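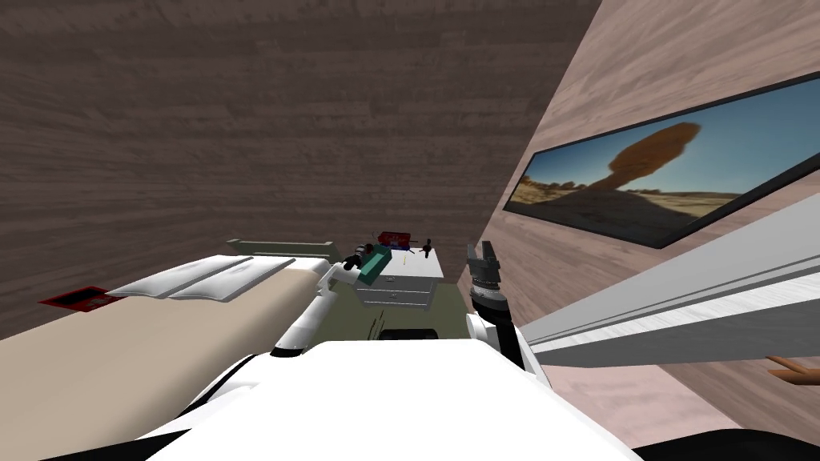 What is in the Rurnbridge bus complaints set?

It holds 900 short complaints that riders sent to the bus service in Rurnbridge, typed up as plain text, one per line, with a topic tag on each.

I started this because I wanted to play with sorting short messages and couldn't find any that sounded like real grumpy people. So I asked for the old comment cards, got three boxes of them, and spent most of October typing (my wrists have forgiven me, mostly). Names, phone numbers and street addresses are gone. Spelling is left alone, so please don't "fix" it and send me a patch!
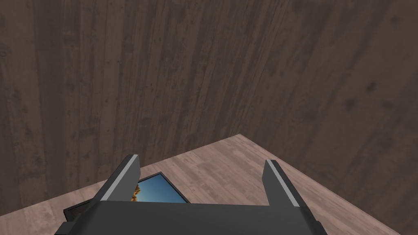

Written and kept up by the Drelto maintainer

There are 3 files, split evenly, so you get 300 lines in each. An older copy had 333 lines in the first file, thanks to a bunch of duplicates I'd missed. If yours has that number, toss it and grab the new one.

Tags are late, driver, fare, stop and other. I did the tagging myself, then did it all over again a month later, and where my 2 passes disagreed I kept the second. The "other" pile is messy. Lots of people wrote in about the Yammine transfer stop and the fare there in the same breath, and I only allowed one tag per line, 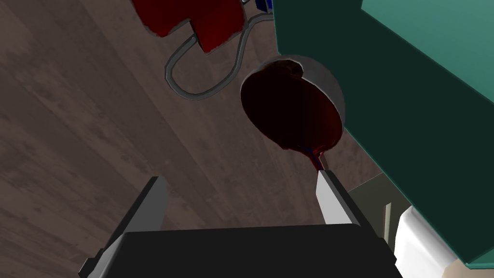 so whichever gripe came first won. I may allow double tags someday, but it means going through the whole lot again.

To load it, use any tab-separated reader, or the Fulerix import screen with the header box checked. Use it for whatever you like, and send tag mistakes through the issues page.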